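Show it once, then show it again

Hellside occupies two floors of a former carpet showroom, and on a Wednesday in August the upper one smelled of toast. The firm makes its living from demonstrations. People carry out household jobs while cameras record them, or they drive a pair of robot arms through the same jobs by remote control, and the recordings are used to train the software that is meant, one day, to manage without them.

I had asked to speak to whoever decides what counts as a good demonstration. I got the head of collection, who asked to be described by job and left it at that. She has been at Hellside since it had one room. Before that she taught catering at a college, and she still talks as if someone at the back has not been listening.

I began with the claim on the firm's website, that a robot can learn a task "just by being shown". How many times does it have to be shown?

"It depends on the task," she said. I said that I had expected that answer. She laughed and opened a spreadsheet.

For clearing a table, the count stood at 3,585 recordings. For making and pouring tea it was 1,415, with a target of 3,000. The tea job is for a customer called Pirham, which wants a machine that can serve in hotel lounges. I suggested that a person who needed 3,000 showings to learn to pour tea would not be kept on in a hotel lounge.

"No, and they'd have had twenty years of picking up cups before their first shift," she said. "You're comparing the last lesson with all the lessons."

It is a fair reply, though I have heard it at every firm of this kind I have visited, and it always arrives at the same point in the conversation. I asked what the machine could do with the tea recordings collected so far.

"With cups it's seen, on a counter it's seen, it will usually pour. I'm not going to give you a percentage."

Why not?

"Because you'd print it."

There are two ways of collecting at Hellside. The first uses remote control. The operator holds a pair of handles, the arms copy the movement, and every joint angle is stored. The rig on the ground floor came from Nolton and is disliked by the people who use it. I was given a go at moving a sponge from one tray to another. I dropped it four times, and the fifth time I put it down on the lip of the tray, where it stayed for long enough that the operator next to me said that would do.

Would it do, though? I asked the head of collection whether my sponge would be going into anybody's robot.

"God, no. That gets thrown away. A lot gets thrown away."

She would not say how much. She did say that remote control is slow, that a skilled operator takes several times as long over a job as the same person would with their own hands, and that the recordings have a stiffness to them. "People drive it like a hire car," she said. "They're frightened of it. Then the robot learns to be frightened as well."

The second way is to leave the robot out altogether. The demonstrator does the job by hand with the view recorded from head height, and the software is left to work out how a hand's movement might become a gripper's. This is cheaper and much quicker, and Hellside now does most of its collecting like this. I put it to her that it also skips the hard part. A hand has skin. It can feel a cup start to slide. None of that is in a picture.

"It isn't, no," she said. She thought about this for a while. "You get where the hand goes and when. You don't get how hard it's holding. I've said that to customers, and some of them go away and some of them say they'll sort it out at their end."

And do they?

"You'd have to ask them."

I did ask Pirham, twice, and had a short message back about exciting progress.

Upstairs, the tea station is a marble counter against a pale wall. The instructions for it run to 2 pages and were written by a contractor called Liao, the name Hellside's staff use for the document itself, as in "what does Liao say about the left hand?" Liao says the left hand should do something useful. It should not hang at the side or wander out of view. When pouring, it should steady the cup.

"People don't do that at home," I said. At home I pour with one hand and look for the biscuits with the other.

"Lots of people don't. But the robot's got two arms and the customer's paid for two arms."

I found this the most interesting thing anyone told me all day, and I am not sure she meant it to be. The sales pitch for learning by demonstration is that the machine picks up how people really behave. What I watched was people being taught to behave in a way that would suit the machine. She did not accept this when I said it. A cookery teacher, she pointed out, does not chop an onion in class the way she chops one at home either. 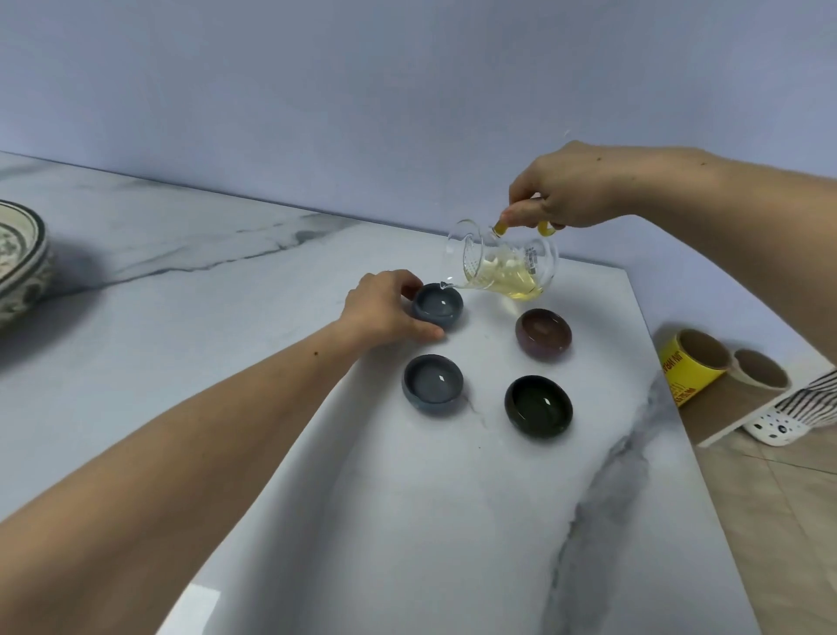 What the cups are for

The cups are deliberately mismatched in colour. Some glazes are dark enough to make the level of the tea hard to judge, and a shiny one throws highlights that the software may take for liquid. Glass is worse. "If I could ban glass I would," she said. "Pirham wants glass."

I asked her whether, setting the customer aside, she believed the thing would work. She said that she believed it would pour tea. I asked whether it would notice if the cup was already full.

"We've got some recordings of that," she said. "Not enough."

She had a batch to check before four and walked me down to the door. On the ground floor somebody was moving the sponge.

Contact us | Copyright, all rights reserved | Back to top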